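Automation and Controls > Laundry and Textile > Fold cell, effect on staffing

wpillai
Posted Tuesday, 7:12 am

We run a garment rental finishing line at Dandine. Since May, one of the folding tables has been a two-arm cell doing T-shirts only. Management wants a second cell and has asked the floor leads to write up what changed for the folders. Looking for input from other plants before I submit mine. Current output on the cell is 231 shirts per shift. A trained folder does 751.
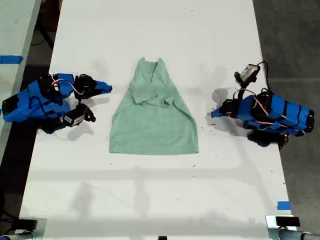
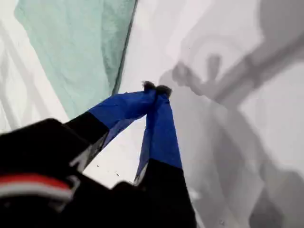

The labor question is harder than the throughput one. The folder assigned to the cell now spends the shift laying out shirts, clearing bad folds and logging faults. With the sleeves folded in across the chest and bunched up below the neck like the green one, she has to decide whether to let the arms continue or reset it by hand. That call is not in her job description and she is on the same pay grade.

ojcordero
Posted Tuesday, 7:40 am

Pay grade first. At Ledesma we let "cell attendant" run as an informal duty and it took 3 review cycles to get it reclassified. Write the duties down before the second cell is approved.

treltard_tech
Posted Tuesday, 8:05 am

Disagree with comparing 231 to 751. The cell can run through breaks. Compare per day, with the attendant's hours split out. Also, what is on the fingertips? They look frayed in the second picture.

wpillai
Posted Tuesday, 8:31 am

Blue wrap on both fingers, replaced by the attendant when it lifts. It is on her checklist. The cell does not run through breaks – it needs someone to lay out the next shirt.

treltard_tech
Posted Tuesday, 8:44 am

Then you have a feeding problem. Fix that and the numbers move.

izzati_j
Posted Tuesday, 12:20 pm

Feeding is the job, though. Ours said wrists were better after 2,000 shirts on the cell, but she was bored and asked to rotate back. We rotate every two hours now. Put rotation in the write-up.

ojcordero
Posted Tuesday, 12:52 pm

Seconded on rotation. Keep the grade the same for everyone in it or you will get grievances.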